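1/18/21 – gripper comparison in sim, wrist view

Picked up where Booker left off before the break. Goal is still to decide between the Skiretach fingers and the older Magalhães pair before we commit to a mount for the real arm in March. All runs today in Trurkomden, same controller gains for both, no arm hardware touched.

Setup took most of the morning. The Magalhães model loaded with its tool frame rotated 90 degrees from what the controller expects, so the first batch went sideways into the table. Threw those out. Reginald had a fix for it in his own branch and it is now merged. Anyone with an old checkout should pull before running anything.

Ran 200 episodes per finger set, random start poses, 3 objects to choose from per episode. Timeout left at the default. Log folders are named by finger set and seed, on the shared drive under Skallovero.

Results, short version:
Skiretach fingers close cleaner on the round objects. They slip less on the lift and the contact force settles quickly. On cup handles they are worse, mostly because the tips are wide and push the handle before they get around it.
Magalhães fingers are slower to settle but get behind a handle more often. 13 episodes ended with the object pinned against the table and the controller still pushing. Dexter thinks that is the force limit and not the finger shape. I would like to see it rerun with a lower limit before we blame either one.

Camera placement is the other half of this. With the wrist camera at the current offset we lose a lot of what is close to the gripper. Large things near the bottom of the view get cropped and the policy has to guess where their near side is. Tried moving the camera back on the mount – better coverage, but over 2 mm of extra error in the pose estimate for small objects, and I don't think that is a good trade. Left it at the original offset for now.

Also noticed that pale surfaces wash out. The white table has almost no texture for the depth estimate to hold on to. Ezekiel wants to try a darker table in the next set.

Two views saved for the camera discussion:

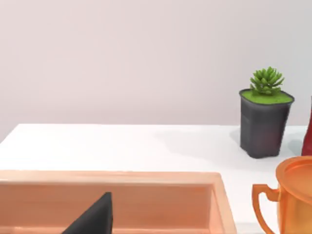
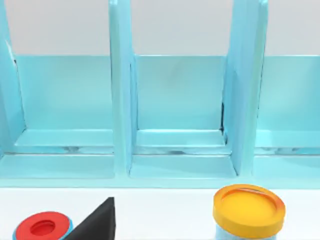 Sim views over the white table. First: orange bin, potted succulent, cup at lower right. Second: light blue shelf, compartments empty.

To do: rerun with lower force limit (me), darker table (Ezekiel), ask Amirhossein if the tip width on the Skiretach model matches the drawing.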